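Swapping fingertip pads and re-zeroing the jaws on the hand-held gripper

Rhonda Sawatzky, updated 24 March 2019

Quick one. People keep asking me for this so I'm writing it down once. Covers the hand-held two-jaw gripper, the one with the blue rubber tips. If yours has the older gray tips the screws are different, see the notes at the bottom.

Do the whole thing in one sitting if you can. Half-done grippers go back in the bag and then somebody picks one up and logs a day with a loose pad. Ask me how I know. Unit 21, all of September, whole month in the bin.

What you need

2 mm hex key, the long one with the ball end
Small Phillips
New pads, as a pair. Never one new and one old
Isopropyl and lint-free wipes
Medium threadlocker (Stuson is what we stock, any medium will do)
Feeler gauge
Erno calibration tool on the laptop, version from the shared drive, NOT the one on the old desktop
Tray with a lip. The pad screws roll

When to change pads

Go by wear, not by the calendar. Shiny patch on the inside face, change it. Edge lifting, change it. Any nick you can catch with a fingernail, change it. The counter in the log is a rough guide only. Last pair I pulled had 1796 closes on them and looked terrible, the pair before that quit at 1229 because someone had been picking up gravel.

Taking the old pads off

1. Power off, unplug. Wait for the light on the handle to go out.
2. Open the jaws all the way by hand. Slow. If you feel a click stop there and go to the section on sticky pivots.
3. Handle down in the tray, jaws pointing away from you.
4. One screw per pad, on the back side. Ball end in, quarter turn, then back it out with your fingers.
5. Slide the pad forward off the tip. Don't twist. Twisting tears the rubber and leaves a bit behind in the slot and then you're in there with a toothpick for twenty minutes.
6. Wipe the bare tip with isopropyl, let it dry. Really dry.

Old pads go in the jar. Don't put them back in the drawer with the new ones, they look the same under the shop light.

Checking the pivots

While the pads are off. Hold one jaw still, wiggle the other. Should be no side play you can feel. If there is, snug the pivot bolt an eighth of a turn and try again. Too tight is worse than too loose, the jaw has to drop under its own weight when you tip the handle over.

Sticky pivot: bolt out, wipe it, wipe the bore, one tiny drop of light oil, bolt back in with threadlocker on the last few threads only. If you get threadlocker in the bore you will be doing this again tommorow.

Compare left and right before moving on. They should swing the same. A lazy left jaw is the most common thing I see come back and it's nearly always grit.

New pads on

1. Slide on from the front untill it seats. You'll feel it bump.
2. Screw in, finger tight.
3. Close the jaws gently so the pads meet and line themselves up.
4. Hold closed, snug both screws. Snug, that's it. The insert is plastic.
5. Open, close, open, close. Look at the pads edge on. If one sits proud, loosen and repeat from 3.

Zeroing

Plug in, start the Erno tool, pick your unit from the list. Close the jaws fully, no squeezing, press Set Closed. Open fully, press Set Open. The raw span should come out near whatever is written inside the case lid. My own unit reads 372 and hasn't moved more than a couple of counts since I got it. If yours is way off, the pads aren't seated or the plug isn't pushed all the way home. Check the plug first.

Then feeler gauge. Close on it, read the screen, write it down. Three gauge sizes minimum. Numbers have to go up with the gauge. Sounds dumb, but the Chisholm units had two sensor wires swapped from the factory and went backwards. Passed every other check.

Save. The tool does not save on exit.

Field check before you log anything

Bench numbers are fine but you need to try it somewhere normal. A kitchen or living room table does it. Mix of shapes: something round and hard, something bumpy, something soft, a bag that crinkles. Patterned cloth is good too, gives the camera plenty to work with.

Start with the jaws open over the table and hold still for a couple seconds before the first pick. Gives you a clean open reading at the head of the file.

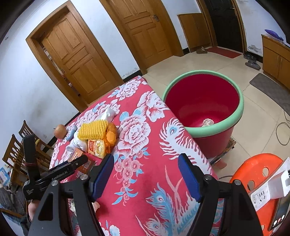
Then go slow for the first few. Come down straight, both pads touching at the same moment, lift, hold, set it back down where it was. If the thing shifts sideways as you close, one jaw is leading. Back to the pivots, sorry.

Soft stuff next. Bag by the corner, then by the middle. A slip on the corner with fresh pads usually means there's still mold release on the rubber. Wipe again and retry before you blame anything else.

Watch your cable. Loop it over your wrist or behind your arm, never across the table.

Last, open the file on the laptop and look at the jaw trace. Should come back to the same closed number each time. Drift of one or two is ok. More than that, re-zero and run it again.

Notes

Gray tips: Phillips screw, comes in from the side, shorter. Don't mix the screws.

Dralletti pads fit but they're a hair thicker. Fine to use, you must re-zero, and mark the case lid so the next person knows.

Don't store it with the jaws closed. Pads take a set.

Cleaning day to day: damp wipe, nothing else. Isopropyl is only for swaps, it dries the rubber out.

Swap log is the sheet taped in the case lid. Unit, initials, closed number, open number. Please write so I can read it.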